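Cuaderno del taller, agosto. Planificación de compras para el segundo puesto

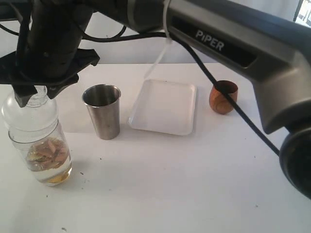 Sigo con la lista que empezamos antes de comer. Nithin Naidu me pidió que la deje escrita aquí y no en el correo, porque en el correo se pierde.

El presupuesto que tenemos para este puesto es de hasta 3000 euros, sin contar el brazo, que va por otra partida. Arvo Ikonen confirma que la partida del brazo ya está aprobada y que no se puede mover dinero de una a otra. Yo lo intenté el año pasado y me devolvieron el formulario dos veces.

Pinza. Kaditz nos ofrece un juego de dedos de recambio por 347 euros. Me parece caro, pero incluye las puntas de goma y los tornillos. Para el cuello de una botella de plástico los dedos negros que usamos ahora me parecen suficientes; mi duda es con el vaso de acero, que es más ancho en la boca que en la base, y con el vasito de madera. Pregunté a Kaditz la apertura máxima y todavía no me contestaron. No pedir nada hasta tener este dato.

Mesa. La superficie blanca no me convence para la bandeja blanca, casi no se distingue el borde. Hay dos opciones: comprar bandejas de otro color (Urban las vende a 29 euros el paquete) o poner un tablero gris mate. Prefiero las bandejas. Trinh Tôn prefiere el tablero porque piensa también en el acero y sus reflejos. Tiene razón en parte. Apunto las dos cosas y decidimos cuando vuelva Osamu.

Cables. Esto es lo que más me preocupa y lo que menos cuesta. Hay un cable negro largo que pasa por delante del vasito de madera. Para el segundo puesto quiero desde el principio una guía flexible a lo largo del brazo y abrazaderas de velcro. Umivham tiene un kit, falta pedir el precio. Si no llega en plazo, lo hacemos con espiral de ferretería.

Fijación. Brernitmont envió la oferta de la placa base con mordazas: 393 euros, transporte aparte. Masanobu Hattori dice que podemos fresarla nosotros. Es verdad, pero la fresadora está ocupada y sus horas también se pagan, aunque no aparecen en ninguna factura. Yo la compraría.

Consumibles. Botellas transparentes, vasos de acero, vasos de madera: comprar repetidos del mismo modelo, y guardar la referencia. La otra vez compramos vasos «parecidos» y tuvimos que enseñar otra vez todas las posiciones. Añadir también una bandeja antigoteo si vamos a seguir con botellas que tienen líquido dentro.

Pendiente:
Llamar a Kaditz por la apertura de los dedos.
Pedir a Umivham precio y plazo del kit de cables.
Preguntar a Brernitmont cuánto es el transporte.
Osamu Ichikawa: ¿necesitamos otra fuente de alimentación o sirve la que está en el armario?

16:40. Contestó Brernitmont, el transporte va incluido si pedimos dos placas. No necesitamos dos. Lo hablo mañana con Arvo.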